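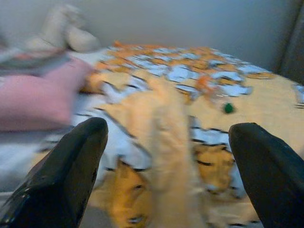
*Tiger print: black stripes on warm orange and tan.*

# About Lumbao

Lumbao is a dance music school and a tiny record label in Zirkville, run by people who would happily talk about kick drums all day (and on most days, do). We teach beginners how to make a track from an empty project, we help more experienced producers finish the ones they've been stuck on, and a few times a year we put out a record by somebody who came through our doors.

We love this music. House, techno, garage, jungle, ambient, the strange slow stuff that doesn't have a name yet -- if it was built on a machine or a laptop and it makes somebody move or close their eyes, we want to hear it!

## How we got going

We've been at this for almost 15 years now. Lumbao began as a swap night in the back of a print shop on Gronley Street, where a handful of us brought half-finished tracks on USB sticks and played them to each other through a pair of borrowed speakers. The rule was that you had to play something you weren't sure about. Some of those tracks were terrible, and a couple of them we still put on when we're closing up.

People kept asking the same things. How did you get the bass to sit under that? Why does mine sound muddy next to yours? What's a sidechain, and do I need one? So we started answering those questions for an hour before the music began, with a laptop and a whiteboard, and the hour became two, and after one very crowded August we went looking for a room of our own.

We found it upstairs from a bike repair place, and we've been there ever since. It gets warm in summer and you can sometimes hear a wheel being trued during the quiet parts of a mix. We've put in proper acoustic panels, a listening couch, a kitchen with a very good kettle, and more cables than we'd like to admit.

## What we teach

Our main course is called First Track. It runs for 13 weeks, and each student leaves with a finished piece of music that has been mixed, mastered and played loud in front of other people. You don't need to read music or own any gear beyond a pair of headphones. If you can't bring a computer, we'll lend you one of ours for the length of the course.

After that, you can go in a bunch of directions:

- **Drums and Swing** -- programming, layering, sampling, and the small timing shifts that turn a stiff loop into a groove
- **Synths from Scratch** -- building sounds from a single oscillator, with lots of hands-on time on our hardware
- **Mixing Club** -- a weekly drop-in where everybody works on the same stems and then compares results
- **Playing Out** -- DJing and live sets, including how to set up fast, talk to a sound engineer and recover when something stops working

We keep every class to 14 students at most. There are bigger rooms in town and we've been tempted, but we like being able to hear everybody's music every week, and we like knowing what each person is working on.

Our teachers all make and play music outside of Lumbao. They have different tastes and they disagree, sometimes loudly, about compression. Students tell us they enjoy that part! You'll hear one teacher say to cut everything below a certain point and another say to leave it alone, and then you get to try both and decide for yourself.

## The label

Fostix is our record label. It started when one First Track group turned in such a good batch of tunes that we couldn't stand the thought of them sitting on a hard drive. We pressed a small run of vinyl, stuffed the sleeves ourselves on the studio floor, and sold them at the next party.

These days Fostix puts out digital releases and the odd 12-inch. Anyone who has taken a class with us can send in a demo, and we listen to each one all the way through. We write back, too, even when the answer is "not yet." Artists keep the rights to their own music, and we split whatever comes in down the middle once the pressing is paid for. The contract is one page long and we'll go over it with you line by line.

We don't stick to one style. The last few releases went from a dusty house EP to a long drone piece recorded in a stairwell, and we're every bit as proud of one as the other.

## Nights and open days

The swap night still happens once a month, and it's still free. Doors open at 7 p.m. and music starts when the first person is brave enough. Bring a track, a loop, a voice memo with an idea in it, or just come and listen on the couch. The rule about playing something you aren't sure about hasn't changed.

At the end of every First Track course we throw a listening party for the new music, with friends and families invited. Parents dancing to their kid's first techno tune (and kids dancing to their parents' first techno tune, we've had that as well) is about as good as an evening gets around here.

## Coming to see us

You're welcome to visit before signing up for anything. Drop us a line and we'll find a time when the studio is free, show you the gear and play you some recent student work. There's bike parking out front and a ramp and elevator around the side -- ring the lower bell for those, the upper one sticks.

Course dates, prices and the reduced-fee form are on the Classes page. Fostix demos go through the Label page, as streaming links please, and put your class name in the subject line so they land in the right inbox.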